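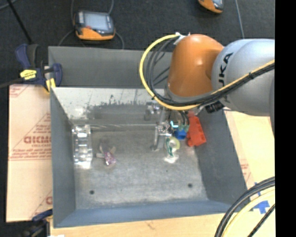
Irnenton Council Extends Evening Parking Limits

The Irnenton City Council voted 6 to 3 on a measure that will extend paid parking in the downtown district until 9 p.m., beginning in February. The change affects 700 street spaces between the courthouse and the Codero bridge.

Council Member Olga Correia, who sponsored the measure, said evening revenue would be set aside for sidewalk repairs. Council Member Aníbal Cordeiro voted against it and described the public notice period — 30 days — as too short for a decision of this size.

A petition opposing the longer hours drew 3,000 signatures, according to the city clerk's office. Restaurant owner Fatemeh Bahrami told the council that her night staff would bear much of the cost.

Residents with a valid district permit are exempt. Permit applications are accepted at the clerk's office on Tedesco Street until 4:30 p.m.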